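Culach Workshop: Cell Safety and Good Practice Meeting, September

Present: Amarachi Usman (chair), Danjuma Ibrahim (minutes)

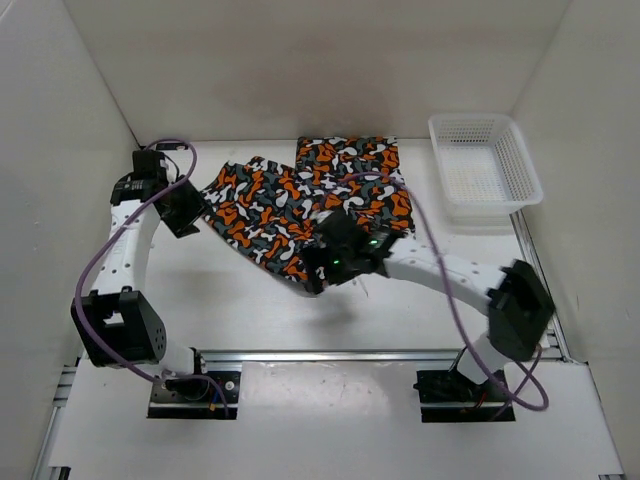 1. Minutes of the last meeting were accepted with no changes.

2. Stop rule. No hands inside an enclosure while either arm is powered. Agreed. Danjuma will add it to the operator sheet.

3. Cables. Gripper cables to be checked every 100 cycles and logged. Amarachi asked that the log stay at the cell.

4. Cleaning. Loose threads to be cleared from the table between runs.

5. Vamberg draft standard. Comments on section 17 go to Amarachi before the next meeting.

Meeting closed at 5 p.m.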